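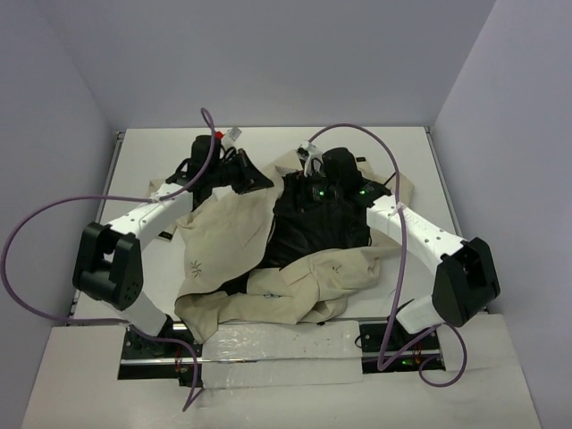

I own one good coat, and for most of my adult life I've treated it like a dish towel. Off the shoulders, over a chair, onto the floor by morning. So this winter I decided to learn how to fold a lined coat properly, and oh my, it is a lot harder than a sweater!

The trouble is the lining. Mine is slick and black, and it wants to go its own way the second you lay the coat down (beige on the outside, so every crease shows). You smooth the left side, the right side bunches. You pull the hem straight and a corner slides off the table.

I got my method from a leaflet that came with a garment bag from Gillow, a little storage shop near my bus stop. Coat open, lining up. Flatten the lining with your palms from the middle out, and don't rush this part. Then the sleeves go in, the two fronts come over, and you make 3 loose folds from the hem to the collar. Loose! I pressed mine down hard the first time and spent a whole evening with the steamer.

You need a clear table, bigger than you'd think. My kitchen one was hopeless, so I use the white desk from Flerkholm, with the lamp and the mail moved to the bed.

I put the coat away in November, got it out again twice when the weather turned, and I'm still slow. The collar never sits right. But the sleeves came out nearly smooth last time, and I did call my sister to tell her about it.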